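Why does wood have stripes?
Written by Zulkifli Pattinasarany for young readers

Look closely at a wooden door, a spoon or a floor. Do you see lines? These lines are called the grain, and they were made while the tree was growing.

A tree becomes thicker every year. Under the bark there is a very thin living layer, and it makes new wood. In spring the tree grows fast, and this wood is often pale. In summer it grows more slowly, and the wood becomes darker and harder. One pale ring and one dark ring together make one year – so a tree with 50 such pairs has lived 50 years!

But a table does not have rings. Why? It depends on how the saw goes. If you cut across the trunk, you see circles. If you cut along the trunk, from the bottom to the top, the same rings become long lines. A trunk is never perfectly straight, and so the lines can bend and make waves. 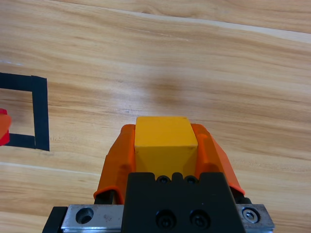 Reading time: 2 minutes

Pale and darker lines like the ones on this tabletop are the grain.

Try it at home
Take a sheet of thin paper and a soft pencil. Put the paper on a piece of rough wood and rub gently with the side of the pencil. The grain will appear on your paper. Ask an adult first which wood you may use.

New word: bark – the outer skin of a tree.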